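Does a standing desk earn its price?

Sat 15 August
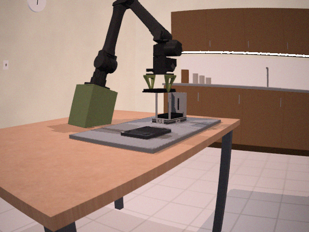

Bradley Staniforth sold office furniture in Wadotton for years before he went over to writing about it, and he has little patience for the claims made in his old trade. "I sold people a healthier life for 589 dollars," he says. "What they got was a table that goes up and down."

I had come to ask him about the Irkon, a desk that my own office is thinking of buying. He has tried it. The motor is quiet, he admits, and the top doesn't shake much. Then he gets to the brochure, which promises more energy by the end of the first week. "More than what? Who measured it? I wrote to Gaso and asked. They sent me the brochure again."

Cristóbal Acuña, who runs the Espinoza print shop two doors down, bought 5 of them in January. He is kinder about the desks, up to a point. His staff liked them for a month or so. "Now two people stand," he says. "The others have them set at the same height as the old ones." Would he buy them again? He thinks about it for a while. "For the two, yes."

Staniforth's own desk is a door on trestles. When his back hurts he goes for a walk, and he doubts that any furniture maker will ever put that in a catalog. I asked if he was being unfair, as some people with bad backs swear by standing. "Fine, let them stand," he says. "But try it on a kitchen counter first - it costs nothing." He also wants to know why the cable tray is a 137 dollar extra. So do I. Gaso had not replied when this was written.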